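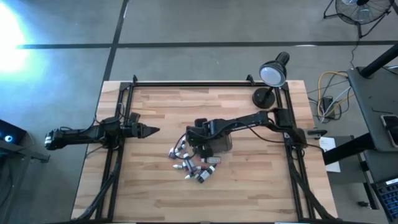 Ticket 133 : rangement des petits flacons, poste à deux bras
Projet : Nongate
Ouvert par : Nahuel Ojeda
Composant : planificateur Karam, politique Flidden
Priorité : normale (demandée : haute, rétrogradée par l'accueil)
État : ouvert

Description du problème

La tâche s'énonce en une ligne : prendre les flacons en vrac sur le plateau en bois et les ranger debout dans un bac. Mon neveu y arrive, contre rémunération. Le planificateur Karam annonce « tâche comprise » au bout de 19 secondes, puis consacre le reste de la matinée à nuancer cette affirmation.

Comportement attendu : tous les flacons dans le bac, debout, bouchon en haut.
Comportement observé : variable. Un flacon isolé est saisi presque à chaque fois. Dès que deux flacons se touchent, le bras droit descend, hésite, remonte, redescend. Le bras gauche assiste à l'opération avec beaucoup de tact.

Pour reproduire

1. Verser les flacons au milieu du plateau, sans les aligner (aligner, c'est tricher, voir commentaire plus bas).
2. Lancer la politique Flidden, réglages par défaut.
3. Attendre. Prévoir un café, puis l'autre.

Journal

9 h 10. Premier essai. Pince droite ouverte au maximum, elle pousse le tas au lieu d'entrer dedans. Arrêt manuel.

9 h 35. Ouverture de pince réduite. Mieux. Un flacon attrapé par le bouchon, posé couché. Karam le compte comme « rangé ». J'ai relu la définition dans la doc : le mot « debout » n'y figure nulle part. Corrigé dans la consigne.

10 h 20. Série de 60 tentatives de saisie, 13 réussies du premier coup. Les échecs se ressemblent : la pince se referme entre deux flacons, sur du vide parfaitement centré.

11 h 05. Lampe réorientée, pensant à un reflet sur les bouchons blancs. Aucun effet mesurable. Laissée comme ça.

11 h 50. Essai avec les flacons écartés. La pince droite arrive bien à hauteur du plus proche, l'approche est propre. La fermeture reste lente.
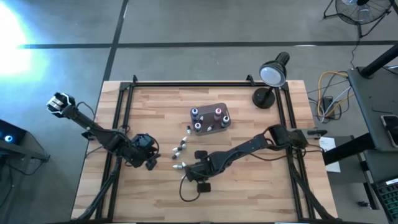
Bac et flacons sur le plateau, pince droite au contact ou presque du plus bas.

Commentaire de Drilldale (support)

Bonjour Nahuel, avez-vous essayé de séparer les objets avant le lancement ?

Réponse

Oui, et ça aide. Mais si je sépare les flacons à la main, il me reste à les déplacer de vingt centimètres et j'ai fini le travail. Le client, lui, verse son carton et s'en va.

Commentaire de Drilldale (support)

Compris. La séparation d'objets en contact est prévue dans une prochaine version. En attendant, activez le mode « poussée préalable » et baissez la vitesse d'approche.

Réponse

Activé. Il pousse. On pourrait même dire qu'il a trouvé sa vocation. Vitesse baissée aussi, ce que je ne croyais pas possible.

Bilan provisoire pour ceux qui me demandent en réunion si la machine peut reprendre le rangement de l'atelier : un objet à la fois, bien dégagé, oui. Un tas, pas encore. La vaisselle, merci de ne plus poser la question.

Reste à faire : rejouer la série de 60 avec la poussée préalable, joindre les fichiers de trajectoire, corriger le compteur de Karam pour les flacons couchés.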